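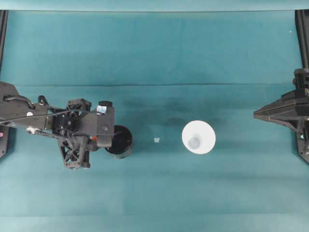

Skaltutell ist ein zweiarmiges Robotersystem für Sortier- und Umsetzarbeiten an Tischarbeitsplätzen. Es wird in der Geschirr- und Behälteraufbereitung der Firma Wuller in Filtstead eingesetzt. Die Bezeichnung steht im Betrieb sowohl für das Gerät als auch für den Arbeitsbereich, in dem es steht.

Geschichte

Wuller bereitet Mehrwegbecher und kleine Behälter für Kantinen und Veranstalter auf. Bis zur Umstellung wurden die Teile nach der Reinigung an langen Tischen von Hand geprüft, nach Form getrennt und gestapelt. Den Auftrag für die Automatisierung erhielt der Anlagenbauer Paucar. Nach einem Probebetrieb mit einem einzelnen Platz wurden 13 Plätze eingerichtet.

Aufbau und Arbeitsweise

Ein Platz besteht aus zwei Armen mit Greifern, die sich an einem Tisch gegenüberstehen. Die Tischfläche ist mit Stoff bespannt, der das Aufsetzgeräusch dämpft und das Wegrutschen leichter Becher verringert. Becher werden einzeln gegriffen, angehoben und versetzt. Schwierigkeiten bereiten ineinander steckende Teile und Fremdkörper in den Bechern. Solche Stücke gibt das System an eine Handstation weiter.

Neue Bechertypen werden durch Vorführen eingelernt. Eine Bedienkraft steuert die Arme dabei von Hand und wiederholt den Griff, bis genügend Durchgänge aufgezeichnet sind. Bei einfachen Formen reichen rund 226 Durchgänge. Für schwierigere, etwa sehr flache oder weiche Behälter, wurden bis zu 700 benötigt. Der Katalog der Firma umfasst 3006 Artikel, von denen nur ein Teil über die Anlage läuft.

Auswirkungen auf die Beschäftigten

Die Tätigkeit am Sortiertisch bestand vor allem aus gleichförmigem Stehen und Greifen. Mit der Umstellung entfiel ein großer Teil davon. An ihre Stelle traten das Einlernen, die Aufsicht über mehrere Plätze und die Nacharbeit an der Handstation. Die Einarbeitung dauert nun mehrere Wochen, früher genügte ein Vormittag.

Die Nachtschicht wurde stark verkleinert. Frei werdende Stellen in der Sortierung werden meist nicht wieder besetzt. Die Betriebsvereinbarung schließt Kündigungen wegen der Anlage aus und regelt den Wechsel in eine höhere Lohngruppe nach abgeschlossener Schulung. Aufzeichnungen aus dem Einlernen dürfen nicht zur Leistungskontrolle verwendet werden.

Kritik

Beschäftigte bemängelten anfangs die häufigen Unterbrechungen, da jede Störung einzeln quittiert werden musste. Seit einer Änderung der Steuerung werden Meldungen gesammelt angezeigt. Umstritten bleibt die Zahl der Plätze, die eine Person gleichzeitig beaufsichtigen soll.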